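3. Borrowed light and daytime lamp use in corridor apartments

3.1 Background

Corridor apartments of the type found in Pidholm have one weakness that residents mention before any other: the hall in the middle of the plan has no window. Rooms open off it on both sides, and whatever daylight reaches it has to come through doorways. In the older blocks this was handled with a glazed panel above each door. When ceilings were lowered during later renovations most of those panels were covered, and the halls became dark enough that people leave a lamp on all day.

Earlier work on this problem has mainly dealt with the size and direction of the outside windows. Those matter, but in an occupied building they are hard to change. Interior doors and wall finishes are replaced far more often, usually for reasons of wear or taste, and the choice is made by the resident or the landlord without any thought for lighting. We wanted to know how much that choice affects the way the hall is used.

3.2 Sample and survey

The survey covered 434 apartments in two developments, Zavcombe and Trunport. Both have the same basic plan, with a central hall, a living room at one end and bedrooms along one side. Zavcombe was built with solid interior doors throughout. Trunport was offered with a choice of door, and later owners have changed many of the originals, so the mix there is wide.

Each household filled out a short form in April. The form asked which interior doors had glass in them, what kind of glass it was, what color the hall walls were, and whether the hall lamp was normally on at midday. Households were also asked if doors were usually left open, partly open or closed. We did not ask for lamp wattage, after a trial run showed that most people had to climb on a chair to read it and many declined.

Over 200 of the households agreed to a follow-up visit. At the visit a meter reading was taken at chest height in the middle of the hall, first with all doors closed and then with the doors in the position the resident described as normal. Curtains and blinds were left as found.

3.3 Wall finishes

Wall color was recorded on the form in the resident's own words and then sorted into light, medium and dark. This is a crude method. People's idea of a light gray differs a great deal, and several households that wrote "white" turned out at the visit to have walls closer to cream or tan. Where a visit had been made, the visitor's entry was used in place of the resident's.

Texture caused more trouble than color. A medium gray wall with a fine, speckled, concrete-like surface can look darker from one side than from another, and the same goes for a deep red-brown finish, which tends to be chosen as an accent next to something plainer.
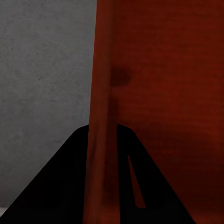
For the analysis we therefore used the reading from the meter wherever one was available and kept the three color groups only as a description. Halls with more than one finish were assigned to the group of the finish covering the larger area. Floors were left out. Rugs and runners are moved, washed and taken up in summer, and we had no good way of recording them.

Residents who had dark walls were no more likely than others to complain about the hall. Many had picked the color themselves and said they liked it. Their lamps were on more often at midday all the same, and this held in both developments.

3.4 Doors and glazing

Doors were sorted by the amount of glass in them: none, strips or small panes, and large panes. Strip glazing was the most common form of glazed door at Trunport. It is sold in several layouts, with the strips running either up and down or across the panel, and nearly always in frosted glass so that the room behind stays private. Figure 2 shows a door of the horizontal type in an orange-toned wood finish with a lever handle.

The number of strips varies from one model to the next. We did not measure the glass area of each door, and treating all strip doors as one group certainly hides some differences. A door with narrow strips set low in the panel passes light mostly to the floor, where it does little for a person looking for keys or reading a letter. Strips near the top of the door do more, but they are also the ones most likely to be shaded by a coat hook or a hanging bag on the room side.

With all doors closed, halls with at least one strip door facing a window gave higher readings than halls with solid doors only. The gain was clear in the light-walled halls and small in the dark-walled ones. With the doors in their normal position, much of the difference went away. Most households keep the living room door partly open during the day, and an open door of any kind lets in more light than a closed one with glass in it.

This has a practical side. Strip glazing helps most in homes where doors are kept shut, for example to save heat, to keep a pet out of a bedroom, or when someone in the household sleeps in the daytime. Where doors stand open anyway, replacing them for the sake of light is hard to justify.

A glossy finish on the door was noted as a separate item. Several residents remarked that a varnished door "catches the window" and shows a bright spot at certain hours. We found no effect of gloss on the meter readings, although the reflection may change how bright the hall seems to a person walking through it. Two households said they had angled the door on purpose for this reason.

Figure 2. Interior door with frosted horizontal glass strips, standing partly open.
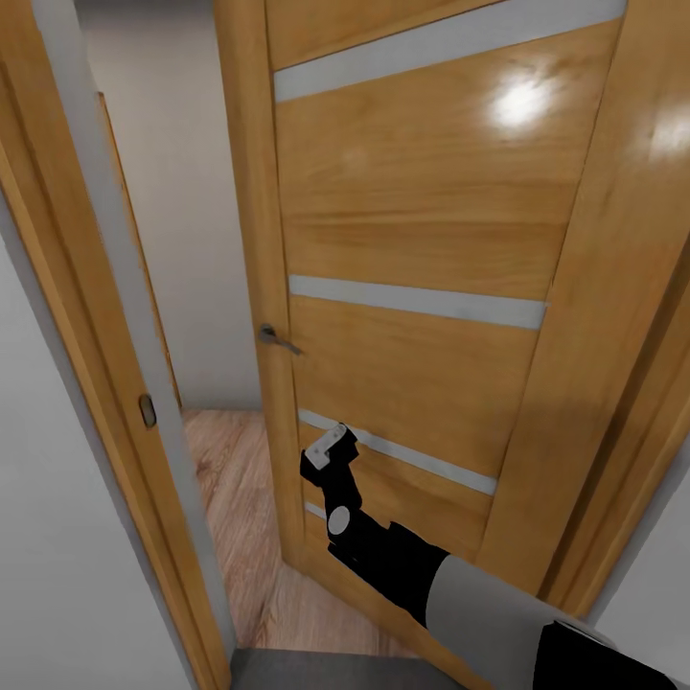

3.5 Limits of the survey

The answers on lamp use are self-reported and cover one month. Spring light is brighter than winter light, and a household that manages without a lamp in April may well need one for the rest of the year. A repeat of the form in a darker season would be the simplest check.

The two developments also differ in ways the form did not cover. Trunport stands on higher ground with open space to the south, while Zavcombe is closer to its neighbors - the lower floors there get little direct sun at any hour. We compared apartments on the same floor where possible, but the ground floor at Zavcombe has no real match at Trunport.

Finally, the visits were not evenly spread. Households that agreed to a visit were more often at home during the day, and people at home during the day have more reason to care about the light in the hall. The Kvaran method for weighting uneven samples was applied to the lamp question and changed the result only slightly. It was not applied to the meter readings. These were taken on both clear and cloudy days, and the sky condition was noted on the visit sheet but was not used to adjust them.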